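Forums > Small Automation > Arms & Grippers > Setup and Simulation

Apple into box: is the gripper centering problem real or just my model?

Posted by Oriana Paredes, December 12, 2024

I look after one cell: single arm, two-finger hand, one apple at a time, goes into a wooden box with a hinged lid. Before anything gets changed on the real one I'm supposed to prove it in the simulation, and I have doubts about how much that proves. Views from the sim at the apple are below.

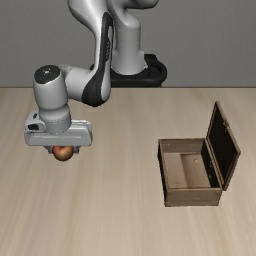
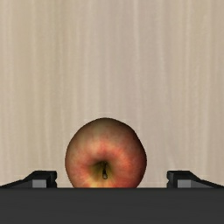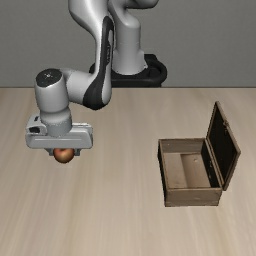
First and third: arm at the apple, box open on the right. Second: looking straight down between the fingers, wider gap on the right.

The uneven gap is what bothers me. The fingers are supposed to close together, so if the fruit sits nearer the left one, that side touches first and pushes. Our integrator, Wulska, says the hand "self-centers" and I should leave it alone. I ran 600 simulated picks and had 24 where the apple rolled or came up crooked. They call that fine. I don't, and I also don't trust the 600, since every run used the same apple model.

Do I fix the approach position, the finger opening, or the friction numbers? And has anybody seen a sim like this match what the real hand does with fruit?

Tags: grippers, simulation, pick and place, calibration

Leandro Gaete

Leave friction for last. It's the knob everyone reaches for because you can make any result appear with it, and then you've learned nothing about your cell.

I'd start with the offset. Pull the apple's position from the sim at the moment before closing and compare it with the midpoint between the fingertips. Do that for your 24 bad picks and a couple dozen good ones. If the error is always to the same side, you have a frame problem — most likely the tool center point was typed in from a drawing and never checked against the hand as mounted. If it's on both sides, look at how you locate the fruit.

A view from above on its own won't settle it. If the viewpoint isn't exactly on the hand's center line, you'll see a wider gap on one side with everything set up perfectly. Use the numbers.

On "self-centers": with a light round object on a smooth table, sure, sort of. The first finger shoves it over until the second arrives. With an apple that has a flat spot or a stem hollow tipped sideways, it may roll instead. So slow down the last part of the close and see whether the bad picks drop. If they do, Wulska owes you a better answer.

Check the place side as well. Your lid stands open on the side away from the arm's pick position, which is good, but you want the hand to clear the rim and the lid with the fingers OPEN, at release. I've watched a cell pass every closed-hand check and clip the box on letting go.

As for matching reality, mine got the reach and collisions right and the grip wrong. I treat sim grip results as a rumor.

Bremix_user284

just use bigger fingers. we put soft pads on ours in April and never looked at it again. Ornico sells a kit I think? or Nieto, one of those. simulation is a waste of time for fruit imo

Oriana Paredes

Pads might help but I can't sign off on "never looked at it again."

Leandro, I pulled the positions. All 24 were off to the same side, and the good ones were too, only by less. So the tool center point it is, or at least that's the first thing I'll correct. I went back through the setup sheet and the value was copied from the older hand. Re-ran it with the corrected value, 1,201 picks this time with three apple shapes, and there were still some failures, nearly all on the lopsided shape. The slower close is next. I'll believe it when the real arm does it.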